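Correction tape went slack, any way to save it?
Posted by Dong-geon Lim, Feb 25, 2022

Tape came off the tip in a loop and now it just drags. Clear case, 12 m one. Used maybe a third. Don't want to toss it, there's 6 more in the drawer and I bet they all do it.

Archie Matheson
Happens when you lift off too fast. Look for the gear around the big reel - turn it with a pencil tip till the loop pulls in. Small turns, go to far and the tape snaps. Mine doesn't have a screw, some do.

kiltemel88
just buy the refill ones

Marras
Second the pencil thing. If the case is see-through you can watch the slack go, so much easier.

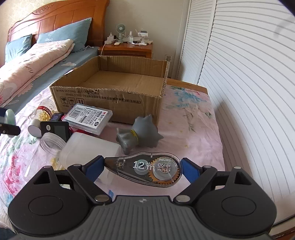 Also check the tape isnt twisted right at the tip, thats what got me. Flatten it with a fingernail, then do a few inches on scrap paper before you use it on anything real. And put the cap back on if yours has one - drawer fluff gets in there.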